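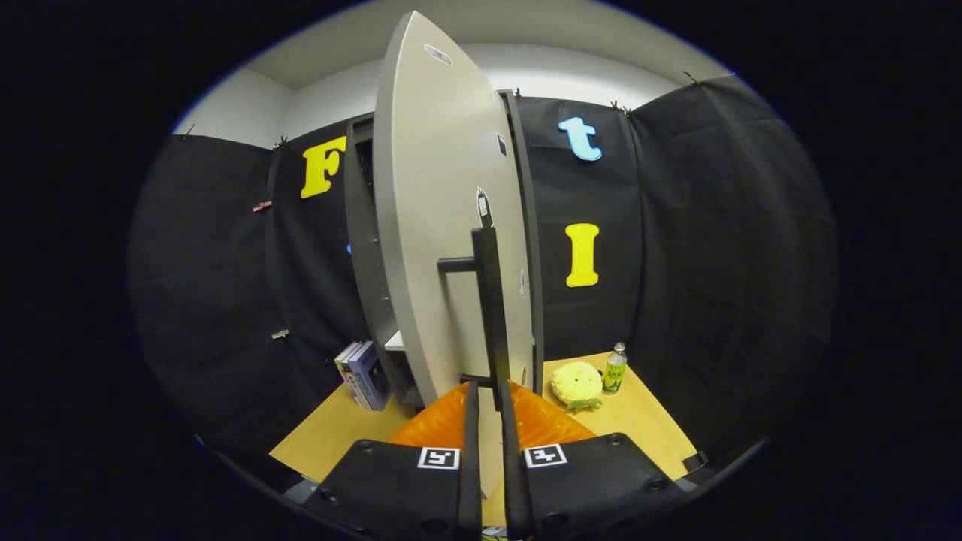 Page last changed: June 2020

Pilline small cabinet, dark grey with light grey door

The Pilline is a cabinet for the tabletop. It has one door, with a black bar handle fixed upright on the lower half, so also a child can reach it easily. Inside there is a pale shelf.

Books or a plush toy can stand next to it – the cabinet does not ask for much place.

Price: 1,160, door and handle included. Delivery is 200 and takes 2 weeks. Spare handles are sold in pairs.

For questions on orders please write to Siham Fawzy at Gridomach.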